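Limescale and the shared boiler at Bandside

Water in the Pruvcombe supply area is hard, and the effects are now showing in the heating plant at Bandside. The January service found scale on the hot water side of the plate heat exchanger, which had reduced the flow to the upper floors. Residents on those floors had reported lukewarm taps in the early morning, when demand is highest. The exchanger has been descaled and put back into use.

Scale forms when hard water is heated. Calcium carbonate comes out of solution and settles on the hottest surfaces first. A thin layer is enough to slow the transfer of heat, so the boiler runs for longer to reach the same temperature. The stored water must still be kept at 60 degrees or above to control bacteria, and turning the cylinder down is therefore not an option. The thermostat should be left as set.

Two treatments were priced. The first was a salt-based softener on the incoming main, which removes the calcium but needs regular refilling and a separate unsoftened feed to the kitchen taps. The second was a dosing unit made by Trenora, fitted only to the cold feed of the cylinder. It adds a small amount of phosphate, which keeps the calcium from settling. The dosing unit was chosen. It costs some £2000 fitted, and the cartridge is changed at each annual service. Drinking water is not affected, as the kitchen cold taps are fed straight from the main.

Amaral will carry out the work on a Sunday, starting at 8 am. Hot water will be off for up to 5 hours. Cold water will stay on except for a short break while the isolating valve is replaced. Electric showers will work as normal outside that break.

After the work, run each hot tap for 2 minutes before use. The water may look cloudy at first from trapped air and should clear from the bottom of the glass upwards. Brown water, or cloudiness that does not clear, should be reported to the office.
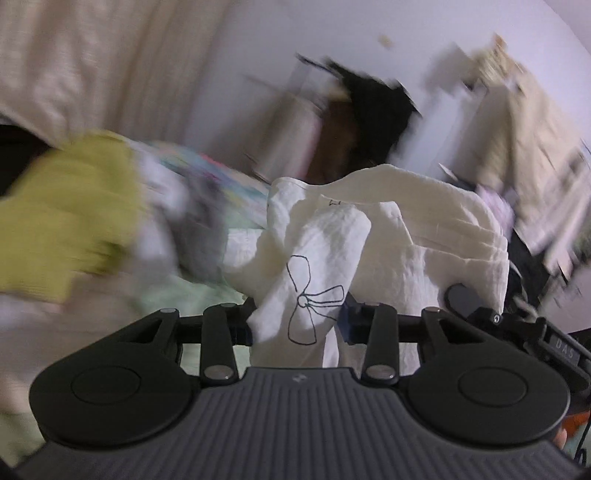
Shower heads and tap aerators inside the flats are not covered by the service. Existing scale in them can be removed by soaking in white vinegar overnight and rinsing well. Plated or coloured finishes should be tested on a hidden area first.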